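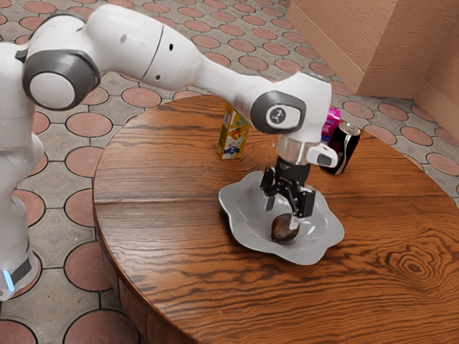

A robotic arm over a white plate on a round wooden table

Grulton Home Business Circle
Minutes of the members' meeting held on 29 June 2025
In the chair: Dorottya Borbély

Welcome and apologies

Dorottya opened the meeting and said how lovely it was to see so many faces, both those who have been selling from their kitchens and spare rooms for years and those who only signed up with a company this spring and are still finding their feet. Apologies had come in from the members who sell at the Clender summer market, which clashed with us again. Dorottya will ask the market organisers for next year's dates as soon as they have them.

Minutes of the last meeting

Agreed as a fair record, with one correction. The candle evening was held at a member's house and was not at the library, as had been written down. The secretary apologised and the minutes have been put right.

Matters arising

The shared folder of order forms is now up and working. Several members said they still could not get into it, and it was found that they had been sent the old link. A fresh one will go round with these minutes, so please do use that and throw the other away.

Changes to the Umach starter pack

This took up the greater part of our time, and the chair was generous in letting everybody have their say. Umach distributors have all had the letter by now. The new starter pack is larger than the old one, and anyone joining from the autumn will have to buy it outright, where before they could pay for it out of their first orders. Members who bring in new people were worried that this would put off exactly those who could do with the extra income most.

One member said she had joined with very little to spare and would never have managed it on the new terms. Another felt that a bigger pack was no bad thing, as she had been forever running out of samples in her first weeks and had lost customers through it. There was a good deal of sympathy for both points of view - and a fair bit of friendly talking across one another, which the secretary has not tried to write down.

It was agreed that the Circle would write to Umach asking whether the old way of paying could be kept going alongside the new one. Dorottya will draft the letter and send it to Umach distributors for their comments before it goes. It was also agreed that nobody should be encouraged to borrow money for a starter pack, whichever company it comes from, and that we would say so plainly on our welcome sheet.

What we tell newcomers about earnings

Following on from this, Dorottya spoke about a flyer seen in the town which promised "up to £1000 a month from your sofa". It was not one of ours, she was glad to say, but people had asked her about it. Members were reminded that anything handed out under the Circle's name should talk about takings and costs together, and petrol and postage are costs like any other. A member who has sold for 7 years offered to bring her own books to a future meeting and go through a good month and a poor one with anybody who would like to see them. This was very warmly received.

Joint order from Ateş

The joint order for boxes and tissue paper from Ateş will go in again in June if enough names come forward by tomorrow evening, otherwise it will be held over. The delivery charge is £20 for the whole order and will be shared equally as before. Please write clearly on the sheet, with your size and colour, as last time a quantity of lilac tissue arrived which no member would own up to. It is still in the cupboard and is free to anyone who can use it.

Any other business

A member asked whether the evening could begin a little earlier for the sake of those with buses to catch. Agreed, and we shall try it next time.

There was a request for a talk on keeping records for tax. Dorottya knows a bookkeeper in Clender who may be willing, and will ask.

Thanks were given for the lemon cake and for the loan of the urn.

Actions

Dorottya: letter to Umach; bookkeeper; market dates.
Secretary: new folder link; wording for the welcome sheet.
All: names on the Ateş sheet.

Voting was needed on the Umach letter only, and it was carried with 2 against. The date of the next meeting will be sent round by email.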